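Review: the Frei blur filter for wrist camera footage
October
By the bench reviews desk

Short version first. Frei is a research method with a decent code release, it sorts wrist camera frames before you train on them, and I'd use it again. With reservations. Ran it for most of the month between other jobs, so this is not a lab-grade evaluation, just what it was like to live with.

What it does. You feed it gripper footage, it gives every frame a score from 0 to 100 for how much a grasping policy could learn from it. High score stays, low score gets dropped or gets a smaller weight in the loss. The paper's claim is that a policy trained on the kept frames does as well as one trained on everything, in less time. Big claim. Mostly holds up, see below.

Setup

Annoying. Installer wants one exact version of everything and says so only after it fails. The config file has a field called keep_floor, which the docs call min_keep, and for an hour I edited the wrong one. Once its running it's quiet and quick. Memory use fine on an older card. We store episodes in Prurketti, our in-house logger, and the converter took an afternoon to write – nothing hard, just timestamps.

I gave it 3000 frames from our cloth handling set, pulled at random. Default threshold threw away 662 of them. Looked through every one of the rejects by hand, so trust me on this part if on nothing else.

What it gets right

1. Heavy smear. Very good at this. Fast wrist moves, something too close to the lens, bright patch blowing out the exposure on one side. A frame with gray and black bands sweeping across the corner and a big dark mass over the middle got a 4, and I'm not going to argue. Old sharpness filter we used (plain edge variance, cheap) passed frames like it all the time, I think because of strong stripes and hard contrast against the white.

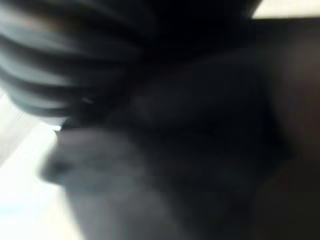 2. Duplicates. Arm parked, nothing moving, the same view over and over. It keeps a few and drops the rest. No complaints.

3. Exposure jumps. Gets most of them. Missed a handful where the whole picture went pale for a moment then came back.

Where it slips

Soft focus is the problem. Frei was tuned on rigid stuff, boxes and mugs by the look of the paper's figures, and it leans on crisp outlines. Cloth doesn't have many. Nor does a finger pressed right up to the lens. So the frames with real contact in them, the ones I want most, come out with middling scores and sit right at the cutoff. Move the threshold a little and you lose a whole class of them. I ended up going through the borderline pile by eye, and that is exactly the chore this was meant to remove.

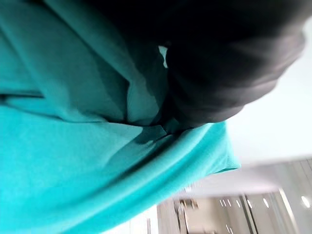

My fix was to score contact separately, and I wish the authors had shipped something like it. Small second head, looks only for places where material bends under load, adds to the Frei score before the cutoff. Teal knit is a good case for it. The finger is dark and out of focus, no help at all, but the crease under it is tight and shadowed and the wrinkles run in toward it, so there's plenty for the head to grab on to. Same with the ribbed hem, fine ridges, pale against the folds. With the extra head on, frames of that sort clear the bar easily. Without it, coin toss.

Code for the head is short. Labeling was the slow bit, since I had to decide what counts as a bend and kept changing my mind. Draped folds are not contact. Took me two passes to be strict about that, and the first pass labels went in the bin.

Results

Trained the same policy three ways. All frames, Frei defaults, Frei plus my contact head. Same seeds, same task, pick up a garment by an edge and hold it.

All frames: fine, slow to train, the usual wobble on approach.

Frei defaults: trains faster, approach is smoother, but more missed pinches. Closes early and comes away with nothing. Fits with what got filtered out.

Frei plus contact: 85 clean holds in 100 tries, best of the three. One robot, one room, one person doing the scoring, so don't carve it in stone. I havent tried it on towels or anything thick.

Versus the others

Kiretti is the obvious rival. It weights whole episodes instead of single frames, so it's less work to set up and it never cuts a grasp in half. But one bad second drags down a good episode and you can't see why. Frei at least writes out a score per frame you can go and check. Forard I only tried for a day. Nice viewer, slow, wants the footage in its own format, gave up.

Gripes, quick list

– Docs and code disagree on names (see above).
– No resume. Crash at the end of a long run, start again.
– Score plots have no axis labels, seriously.
– Default threshold too agressive for anything soft. Lower it before you do anything else.

Worth it?

For rigid objects, yes, use it as it comes. For cloth, yes if you're willing to add something for contact or look at the borderline frames yourself. If you only have a small dataset I'd skip it and keep everything. Next job for me is running it on the two-arm recordings, where one wrist often blocks the other and I have no idea what the scores will do.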